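最終更新：2025年10月31日

# Tastport 団体ガイド用無線音声システム

Tastportは、史跡、寺院、博物館、旧市街などを徒歩で巡る団体ツアー向けの片方向無線音声システムである。ガイドが送信機を、参加者が受信機を携行する。製造はOlidero、本ページの記載は現行機（第二世代）を対象とする。第一世代の受信機は充電端子の形状が異なり、現行の収納充電ケースには装着できない。

## 構成

標準セットの内容は次のとおり。

- 送信機（ガイド用）
- 予備送信機
- 受信機（参加者用、台数は注文時に指定）
- ヘッドセットマイク（送信機用、風防付き）
- 片耳イヤホン（受信機と同数）
- 収納充電ケース
- ストラップ（受信機と同数）
- 電源コード
- 貸出管理シート（紙、日本語・英語併記）

イヤホンの耳当てカバーは消耗品扱いで、標準セットには受信機と同数のみ含まれる。連日運用する場合は別途手配が必要となる。

## 主な仕様

| 項目 | 送信機 | 受信機 |
|---|---|---|
| 通信方式 | デジタル、片方向 | デジタル、片方向 |
| 電池 | 内蔵リチウムイオン、2000 mAh | 内蔵リチウムイオン、1000 mAh |
| 音声入力 | マイク、外部音声 | なし |
| 音声出力 | モニター用イヤホン | イヤホン |
| チャンネル設定 | 本体ボタン | 本体ボタン、またはケースから一括 |
| 表示 | チャンネル、電池残量、ミュート状態 | チャンネル、電池残量、受信レベル |
| 防滴 | 小雨程度 | 小雨程度 |
| 携行方法 | ベルトクリップ | 首掛けストラップ |

受信機の連続使用時間は、満充電から音量中程度でおよそ7時間。送信機はこれより長く動作するが、外気温が低い場所では短くなる。

使用可能な周波数帯と送信出力は国ごとに異なる。出荷時に使用国の設定を書き込むため、注文書の「使用国」欄は必ず記入すること。複数国を巡るツアーで使用する場合は、すべての国名を列記する。設定の変更は返却後にOlidero側で行い、利用者側の操作では変更できない。

## 通信距離と遮蔽

見通しのよい屋外では、ガイドと参加者が広場の両端に分かれても音声が途切れにくい。実際の到達距離は建物の構造、人の密度、地形で大きく変わるため、本ページでは距離の数値を掲げない。運用前に現地で確認することを推奨する。

遮蔽の影響が大きい場所は以下のとおり。

- 石積みの壁が厚い寺院の内陣、回廊の内側
- 地下納骨堂、地下貯水槽、坑道
- 鉄骨の展望塔、エレベーター内
- 金属張りの扉で仕切られた展示室

回廊を時計回りに一周する順路では、ガイドが角を曲がった時点で列の後尾に石壁が入る。音切れを避けるには、角の手前で説明を終えるか、後尾が曲がり終えるのを待って説明を始める。中継機能は搭載していない。

階段状の基壇を登る遺跡では、上の段にいるガイドの送信機が自身の身体で遮られることがある。送信機は腰の後ろではなく、参加者の側に向く位置に装着する。

## チャンネルの割り当て

同一の史跡で複数の班が同時に案内を受ける場合、班ごとに異なるチャンネルを使用する。隣接する班には連続した番号を割り当てず、間を空ける。1事業者が同時に運用できる班の推奨上限は5班である。それを超える場合は、入場時刻をずらすか、事前に相談のこと。

他社の機器が同じ周波数帯を使用していることもある。現地到着後、受信機の受信レベル表示を確認し、送信機の電源が切れているにもかかわらず表示が上がるチャンネルは避ける。

通訳を伴うツアーでは、原語と訳語を別チャンネルで送る。この場合、送信機が言語の数だけ必要になる。標準セットの予備送信機を通訳用に充てると予備がなくなるため、追加を推奨する。

## 運用手順

1. 前日までに全台をケースに収め、充電表示がすべて緑になっていることを確認する。
2. ケースの一括設定で当日のチャンネルを書き込む。
3. 送信機の電源を入れ、ヘッドセットを接続する。マイクは口の正面を避け、口角の横に置く。
4. 参加者に受信機を配布する。配布時に音量を最小にしておく。
5. 集合場所で試験音声を流し、全員に音量を調整してもらう。
6. 入場前に、礼拝中の区域では片耳を空けるよう案内する。
7. 解散場所で回収し、ケースの番号と受信機の番号を照合する。

説明の合間や、現地係員と話すときはミュートを使う。ミュート中は送信機の表示が点滅する。電源の入れ直しでは受信機側の再接続に数秒を要するので、短い中断に電源操作を用いない。

## 宗教施設および保護区域での使用

施設によっては、拡声器を禁じる一方で本機のような個別受信方式を認めている。電子機器全般の持ち込みを制限している施設もあり、可否は施設ごとに確認する。許可証が必要な場合、機器の型式と送信出力を記した書面をOlideroから発行できる。発行の依頼は使用日の前月までに行うこと。例として、12月のツアーで使用する書面は11月中の依頼となる。

肌の露出を避ける衣服や腰布の着用が求められる施設では、首掛けストラップが衣服の下に入り、受信機の操作ボタンが押されたままになる事例がある。キーロックを有効にしてから配布すれば防止できる。

日の出前の入場では、表示部の明るさを「弱」に設定する。

## 衛生と清掃

イヤホンの耳当てカバーは使用者ごとに交換する。受信機本体は、水で湿らせて固く絞った布で拭き、乾いた布で仕上げる。アルコールを含む清拭剤は表示窓を曇らせるため使用しない。火山灰や細かい砂の多い地域で使用した場合は、拭く前に柔らかい刷毛で端子部の粒子を払う。濡れたままケースに戻すと端子が腐食する。

ストラップは取り外して中性洗剤で手洗いできる。乾燥機は使用不可。

## 充電と輸送

収納充電ケースは、差込口の形状に応じた電源コードを付属する。ケースの蓋は充電中も閉じられるが、直射日光の当たる車内では閉じない。ツアーバスの車内電源で充電する場合、車両側の供給能力を運行会社に確認する。

航空輸送では、電池を内蔵する機器の扱いが航空会社によって異なる。受託手荷物に入れる前に規定を確認のこと。ケースには機器一覧を貼付する欄があり、保安検査での提示用に使用できる。船便による輸送や長期の保管では、電池残量を半分程度にして電源を切る。

## 貸出と購入

貸出は1日単位、購入は標準セット単位で受け付ける。貸出期間には往復の輸送日を含めない。Clekvilleの窓口では直接の受け渡しにも対応する。

紛失した受信機は番号ごとに精算する。イヤホンおよびカバーの紛失は精算の対象外。分解の形跡がある機器、海水に浸かった機器は修理を受け付けない。

購入品の保証には、電池の経年による容量低下を含まない。電池交換は有償で、交換作業の間は代替機を貸し出す。

## 不具合時の確認

| 症状 | 確認箇所 |
|---|---|
| 全員に音が届かない | 送信機のミュート、ヘッドセットの差し込み |
| 一部の受信機のみ無音 | チャンネル番号、音量、イヤホンの断線 |
| 音が途切れる | 送信機の装着位置、壁や扉による遮蔽 |
| 風の音が大きい | 風防の有無、マイクの位置 |
| 他の案内が聞こえる | 他班とのチャンネル重複 |
| 充電表示が点灯しない | 端子の汚れ、受信機の挿入方向 |

上記で解消しない場合は、受信機の番号、症状の発生場所、使用チャンネルを控えて連絡する。ツアー中の連絡では、班の責任者名も伝えること。

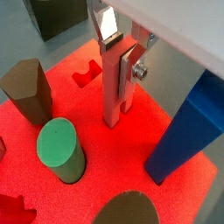
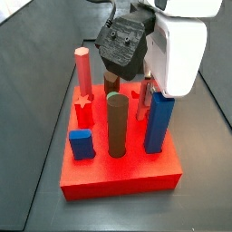
## 問い合わせ

- 技術仕様、許可証用書面：Percy Marulanda（Olidero 技術担当）
- 貸出、在庫、受け渡し：Austra Ķēniņš（Olidero Clekville窓口）

見積もりの依頼には、使用国、訪問施設名、班の数、1班あたりの人数、案内言語を記載する。訪問施設が未定の場合は、屋外中心か屋内中心かのみでも受け付ける。

仕様は予告なく変更することがある。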